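Introduction to Programming: Handout 7
Saving and Loading Files
Instructor: Abdelilah Fahmy
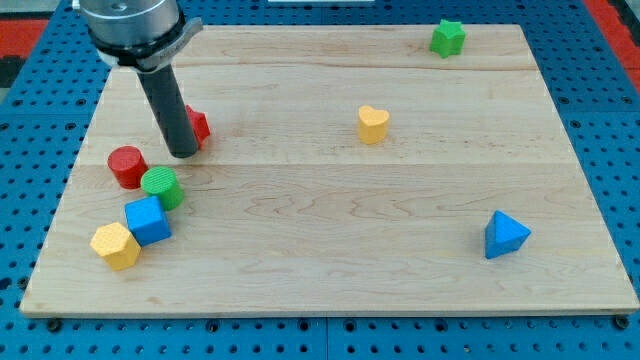
Last time we got the address list working, but everything typed into it was lost when the program closed. This handout covers how to write data to a file and how to read it back. You will need both for the second project.

Opening a file

A program has to open a file before it can do anything with it. When you open a file you give its name and the mode. The three modes we use in this course are read, write and append. Read mode fails if the file does not exist. Write mode creates the file if it is missing and erases whatever was in it if it is there. Append mode adds to the end and leaves the old contents alone.

Most of the lost work I see in the lab comes from opening a file in write mode to "check" what is in it. The contents are gone as soon as the open call runs, even if you never write a line. Keep a copy of your test data in a second folder.

Text and lines

We only use plain text files for now. A text file is a sequence of characters, and the end of each line is marked by a newline character. When you read a line, the newline comes with it. If your program compares a name from the file with a name the user typed and they never match, look for a newline you forgot to strip.

Numbers in a text file are text too. The characters 8 and 5 are not the number 85 until you convert them. If the line is blank or has a letter in it, the conversion will stop your program unless you check first.

Choosing a format

For the address list we will put one person on each line, with a comma between the fields:

Wistby,14 Mill Road,Skosta

This is easy to read and easy to split. It breaks when a field has a comma of its own. There are ways around that, such as putting quotes around the field or using a tab as the separator. For the project, use a tab. Write down the order of the fields in a comment at the top of your program so the saving part and the loading part agree.

Closing a file

Close each file when you are done with it. Output is often held in memory and written to disk in larger pieces, so a file that was never closed may be missing its last few lines. If your language has a block form that closes the file for you, use it.

When things go wrong

The file may be missing, it may be in another folder, or you may not have permission to write there. Your program should print a message that includes the file name and then carry on or quit cleanly. "Error" alone is not enough for full marks.

Exercises

1. Write a program that asks for 5 city names and saves them to a file, one per line.

2. Write a second program that reads the file from exercise 1 and prints the names in alphabetical order.

3. Change the first program so that running it again adds to the list. Which mode did you need?

4. The file llanos.txt in the course folder has one test score per line. Print the average. Some lines are blank and should be skipped.

5. Load doko.txt into the address list program, change one entry and save it under a new name. Compare the two files in your editor.

Hand in exercises 3 and 4 only. Read chapter 7 before the next lab.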